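Search articles Go

Against the Little Shelf

The tabletop shelf is sold as a cure for clutter. I doubt it. Plindberg wants $247 for one, and all it does is lift the mess a few inches. 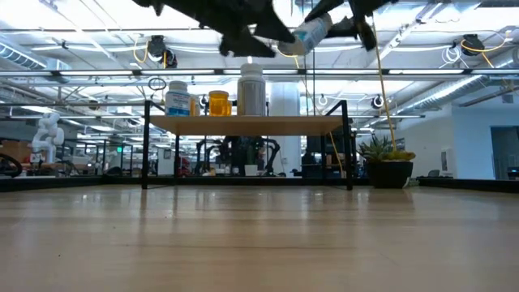 I kept my vitamins and prescriptions on one for 3 months. The tall containers hid the short ones, and I still had to pick up each bottle to read it. Underneath, mail collected.

The fans say everything is "in view." So is everything in a junk drawer once you open it.
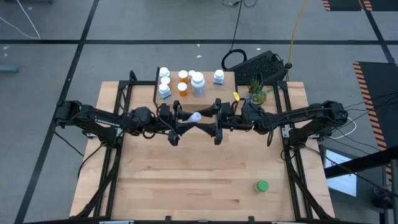

By the Home Desk, Skaltolville Kwan
Opinion | April

White bottles are the worst. Line up several with white caps and a raised board won't tell you which is which — a marker on the lid will. One jar with a bright green lid is easier to find on bare wood than any of them.

Put a plant beside it if you like. I'd buy the marker.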